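**Bidbridge Household Goods Library** — thread, 2021-12-06

**1/**
The Bidbridge Household Goods Library will open its winter lending period at the Brerngate and Isesau branches this week. Members may borrow kitchen, table and cleaning items under the terms set out in this thread.

**2/**
Membership remains free to all residents of the Bidbridge service area. Proof of address is required at the first visit. A utility bill, a lease or a letter from a school will be accepted.

**3/**
The standard loan period is three weeks. Each loan may be renewed 2 times, either at the desk or by phone, provided that no other member has requested the item.

**4/**
The catalog now lists almost 1000 items. Recent additions include stockpots, folding chairs, table linens, cake pans and a second set of serving platters for large gatherings. The platters must be reserved in advance.

**5/**
Members who borrowed from the former Abu Hammour Street counter should note that it closed in April. All items on loan from that counter may be returned to Brerngate. Old membership cards are still valid and do not need to be exchanged.

**6/**
Late returns: the Library does not charge fines. An account with an overdue item is placed on hold until the item comes back or a replacement is agreed upon with the desk. Members facing a move or a family emergency are asked to call before the due date — extensions are routinely granted.

**7/**
Condition of returns. Linens should be laundered and folded. Cookware should be washed and fully dry. Please report chips, cracks or missing parts at the desk; ordinary wear is expected and is not billed to the member.

**8/**
Small tableware is lent by the piece or by the set. Utensil holders and tablecloths may be added to any loan and do not count toward the member's limit.
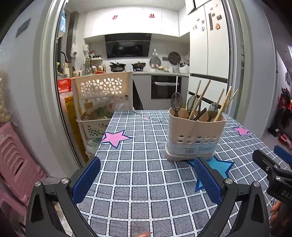
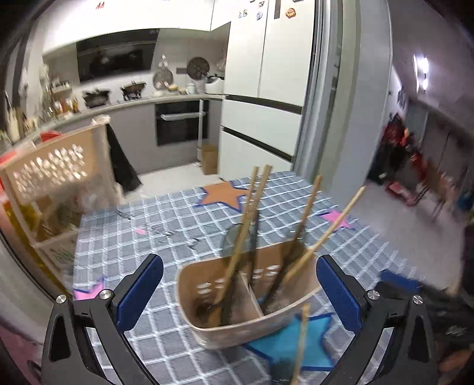 Checked tablecloth, both pictures; two-compartment utensil holder, second picture.

### Donations

**9/**
Donations are accepted at Isesau only. The Library is currently seeking measuring cups, colanders, cooling racks and tablecloths that fit long tables. We are unable to accept knives, glassware without a matching set, or any electrical appliance missing its cord or manual.

**10/**
Donors who require a receipt should bring a written list of items. Large donations — more than one carload — must be arranged with the Isesau desk beforehand, as storage at that branch is limited until the new shelving is installed.

**11/**
Questions about an existing loan should be directed to the branch that issued it. Replies to this thread are read during desk hours, but account details cannot be discussed here. Please do not post your card number.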